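Whitfield Readers' Circle
Minutes of the meeting of Jul 27, 2020

Hollis Sorensen opened the meeting and welcomed everyone back, with a special hello to the 2 new members, who had already finished the book and were very gracious about those of us still in the middle of it.

The minutes of the last meeting were read and approved with one correction: the travel memoir we enjoyed so much was set in Baleren, and the minutes had it in Wisimow.

Book of the month. We talked about "The Ferry to Fladudby" for most of the evening, and what a pleasure it was. Several members loved the chapters on the boarding house and the landlady's terrible soup. Others felt the middle dragged, and that the author could have left out the divorce lawyer altogether. Hollis read the harbor passage on page 97 out loud – twice, by popular request – and it was agreed that the writing is at its best when she is alone and a bit lost.

Money. The balance stands at $1,142. It was moved, seconded and carried to spend up to $200 on large-print copies for the lending shelf.
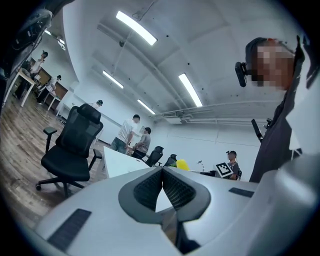 Member in a dark jacket, leaning in.

August book. After a long and friendly back-and-forth, the vote went to the Wisimow cookbook memoir, with the biography held over. Members are asked to read through the wedding chapter, and to bring a recipe if they feel so moved.

Other business. Please return borrowed books with the slip still inside. A letter of thanks will go to the Whitfield library for the extra chairs.

The meeting closed with coffee and lemon cake.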